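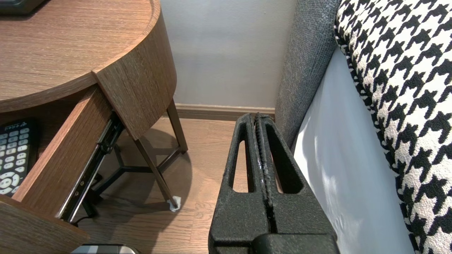 Gebremichael, October 2022

3.2 Collecting demonstrations by remote control

Figure 2. Wrist camera view during the drawer task. The drawer is partway open, with a remote control inside and the gripper fingers close together.

Each demonstration was given by one of two operators, Saron Seyoum or Getachew Demissie, who drove the arm with a hand controller and watched the wrist camera on a monitor. Both had 12 hours of practice on the Jevness setup before any data was kept. We recorded 125 demonstrations of the drawer task.

The wrist view shows the drawer front and the slide on its side wall, but the fingers take up much of the lower center. Operators reported that depth was hard to judge near the drawer front — Seyoum preferred to stop short and correct in small steps. We left these pauses in the data. Runs in which the operator asked for a restart were dropped before training, and the remaining ones were labeled by Yeshi Mersha.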